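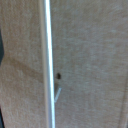
Thirteen dogs taken from Escobedo property, ten still need homes

By Abundio Quintero
December 6, 2020

Thirteen dogs removed from a property on the north side of Escobedo are recovering at the Favodar Animal Shelter, and ten of them will be put up for adoption over the coming weeks, the shelter said.

Animal control officers went to the house after a neighbor reported barking at all hours and a strong smell coming from a shed. They found the dogs in the shed and in a fenced run behind it. There was one water bucket for all of them, according to the officers' report.

The youngest are four puppies from the same litter. The oldest is a hound mix thought to be past ten, now called Joltik by the staff. He came in with a bad ear infection and several broken teeth and had surgery the next morning.

"He ate a full bowl that night and asked for another," the shelter's intake manager said. "We had to slow him down."

None of the dogs had a microchip. Most were underweight and all had fleas. A female named Dosex, the mother of the puppies, was the thinnest of the group and will stay in a foster home with her litter until they are weaned. Two other dogs are being treated for heartworm, a process that can take months – the shelter does not expect to place either of them before April.

The owner of the property gave up all of the animals and has been cited for failing to provide adequate care. The case will go before the county court. Officers did not release the owner's name.

The shelter has 16 kennels and was already more than half full when the dogs arrived. Staff have moved several cats into an office to free up space and are asking for foster families who can take a medium or large dog for at least two weeks. Food, bedding and vet visits are covered.

Visits are by appointment only because of the pandemic, with one household allowed inside at a time. Applications can be filled out at the front gate or requested by phone. The adoption fee includes spaying or neutering, a microchip and a first round of shots. People who already own a dog will be asked to bring it along for a meeting in the yard.

The shelter is also accepting towels, blankets and unopened bags of dry dog food. Donations can be left in the bin beside the gate during opening hours.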